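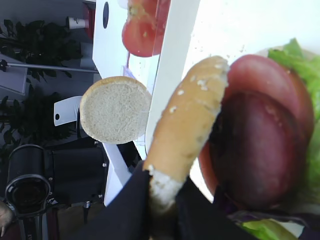 Sesame bun, with tomato and lettuce close by.

Zedine Burger Table: README

Hi! Welcome to the notes for Zedine, my burger-building picture collection. I kept these in a text file on my desktop for ages, and people kept writing to ask the same questions (mostly about the cabbage), so now they live with the pictures. Read the bit on labels before you use anything. Everything else you can skim.

What's in it

Burgers partway through being put together, pretty much. The release has 1473 pictures in 80 folders, one folder per burger. Each folder starts with a tray and a bottom bun and goes on from there through lettuce, tomato, a round slice of meat, cabbage and so on. Some folders end in a finished burger with a top on it. Plenty don't, and I left those in because a half-built burger is what most people wanted from me in the first place!

The file called layers.csv has one row per picture, listing what's on the bun from the bottom up. If I couldn't tell what order two things went in, I wrote "unsure" and moved on. Please don't fill those in by guessing.

The table

The layout stays the same from folder to folder, more or less. The tray goes in the middle with the two-part clear container at the far end, purple cabbage on the left and green lettuce on the right. Things that come in slices or halves stand on edge out at the sides, so you can grab one without flattening the rest of the pile.

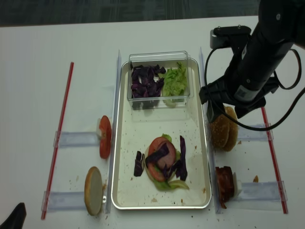
The bacon was a late addition and I'm still a bit torn about it. It stands up nicely next to its little white block, and the dark reddish brown makes it easy to find against a white table, but I didn't give it its own label until version two. In the older rows you'll find it under "meat," along with the round pink slices. If you only want one or the other, use the column called meat_kind and ignore everything before folder 225. (Folder numbers have gaps. I threw out a lot of early ones and never renumbered, sorry.)

Crumbs! I don't wipe them up between layers and I don't label them. Same goes for loose bits of cabbage that land beside the burger. If a piece isn't on the stack, it isn't in the layer list, even when it's lying right next to the bun.

Labels, and where I changed my mind

bun_bottom and bun_top are separate. A sesame top is always bun_top, wherever it happens to be. A plain half with the cut side showing is bun_half until it's under something.

round_slice is my catch-all for the pink slices. I used to have "ham" and "bologna" as two labels, and when I went back over my own work I'd flipped between them on the same slice. One label now.

cabbage and lettuce are never combined into "greens." I tried that for a weekend and hated it.

Changes

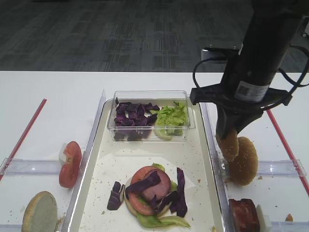

Grorkport, Wednesday, January 1, 2020

New year, new version! I finally fixed the left and right mix-up in the container notes (cabbage is left, lettuce is right, as seen from the burger end of the tray). I also added 200 pictures that had been sitting in a folder called "misc," and took out a pile of duplicates. If you downloaded the June version, please grab this one and toss the old layers.csv. The column names changed, so your scripts will probably complain.

Still on my list: a proper label for lettuce that spills out past the bun. Right now it counts as part of the stack if any of it is tucked under the tomato, and I apply that pretty loosely. 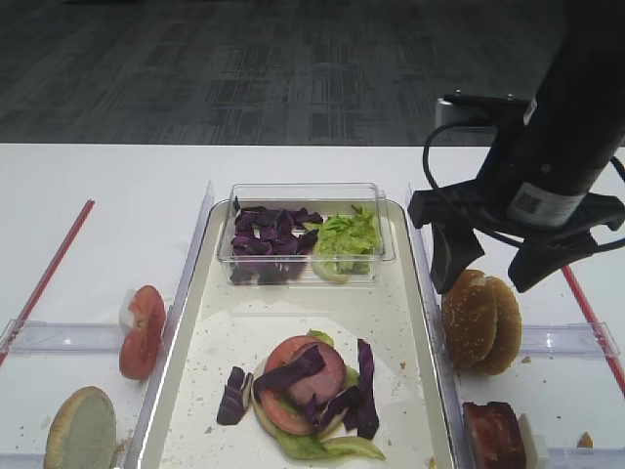 Photo: Zedine Burger Table / Skudness

Using it

Class projects, recipe software, practice with layer counting, go for it. Please put "Zedine Burger Table" somewhere in your credits. The big download is on the Mnguni mirror, and the smaller sample is on the Skudness page, which tends to be faster. Both have the same layers.csv.

If you spot a wrong label, send me the folder number and the row, and tell me what you think it should say. Please check that you're on the current version first.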